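6. Making up the guest bed

This section applies to the Zesance upholstered bed in the large size, with the scalloped headboard. Allow 10 minutes for the first make-up. Complete section 5 (frame and headboard bolts) before you start.

You will need: one fitted sheet, two sleeping pillows, two decorative cushions, one light blanket.

1. Clear the mattress. Move bags, folded clothes and electronics to a chair or shelf.

2. Check that the mattress sits flush against the headboard. Push from the foot end.

CAUTION: Do not pull on the wavy top edge of the headboard to move the bed. The padding can separate from the board.

3. Fit the sheet at the two head corners first, then the two foot corners. Smooth it from the middle outward with a flat hand.

4. Lean the sleeping pillows against the headboard, open ends of the cases facing away from the door.

5. Stand the decorative cushions in front of the pillows. If the covers are printed, check that both prints are upright.

6. Fold the blanket in thirds and lay it across the foot end.

NOTE: Cushion covers with piped edges should be washed inside out with the zipper closed. Replacement covers are listed under part 624.

NOTE: Wipe the headboard with a dry cloth only. If something spills on it, blot the spot and leave it to dry for 20 minutes before putting the pillows back.

Decorative cushions at the headboard:
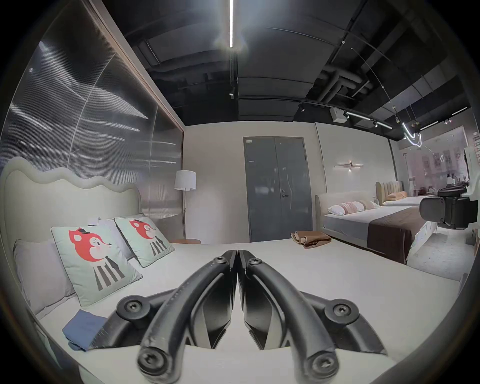
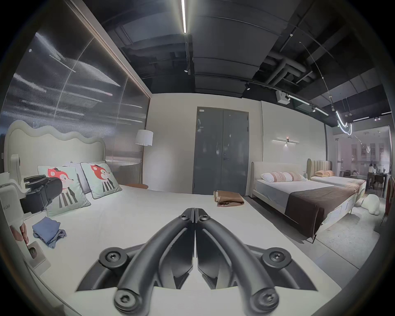
Can I use a thick mattress topper with this bed?

Toppers up to 10 cm thick can be used, but the standard fitted sheet will not reach under the mattress corners. Order the deep-pocket sheet and put the topper on before step 3.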